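Welville poetry prize goes to retired lock keeper

2020-07-29

Gerrit Verhoeven has won this year's Welville Open Poetry Prize for his poem "Seven Gates Down", which the judges picked from 244 entries.

The poem runs to 44 lines and follows a barge through one night on the canal, told by the man who lets it through each lock. Verhoeven, 70, kept the lock at Dramness until he retired and began writing after he joined an evening class at Welville library.

"I wrote the first half in a week and then left it in a drawer for two winters," he said. "The ending was wrong. I had the barge reaching the sea, and barges on that stretch don't reach the sea, they reach the gravel works."

Second place went to Mieke Bakker for "My Mother's Bicycle, Sold", a set of short verses in the form of a small ad. Stijn Leemans was third with "Allotment Letters". The under-18 prize was not awarded, as too few entries came in before the closing date.

The prize is run by the Welville Writers' Circle and paid for by the bookshop Van Beek. It is open to anyone who lives or works in the town and the villages nearby. Poems are read without names attached, and each one is seen by at least two readers before a shortlist of seven goes to the judges.

Jasper Desmet, who chaired the judging, said the shortlist had been settled quickly but the winner had not.

"We talked about the top two for most of an evening," he said. "What decided it was the middle part, where the lock keeper and the skipper talk about the price of diesel. It is very plain and it reads aloud well."

Entries closed at the end of April. The judges met by video call, and the reading that normally goes with the prize-giving has been put off until the library hall can be booked again. Verhoeven will receive his certificate and book tokens by post. He has asked for part of the tokens to go to the evening class.

All seven shortlisted poems will be printed in a booklet, which Van Beek will sell at the till from next month. Bart Geerts is setting the pages and has asked the poets to check their proofs promptly — last year's booklet went out with two titles swapped.

The circle has also named the theme for its next contest, which is for short prose. Writers are asked for a piece of up to 700 words on "At the Table", fiction or memoir. Entry forms will be at the library desk and at the Bruleo café. Entries may be typed or handwritten, in English or Dutch, and one piece is allowed per person. 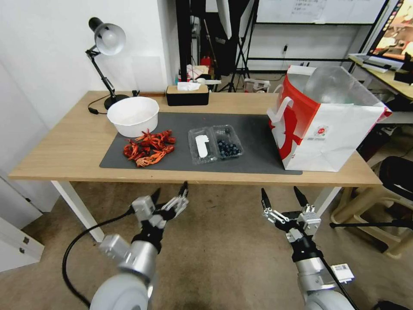 Crayfish and an empty bowl. 

Past winners may enter the prose contest, but members who read for the prize may not. Verhoeven said he would leave it to others this time and go back to a longer poem about his years at Dramness.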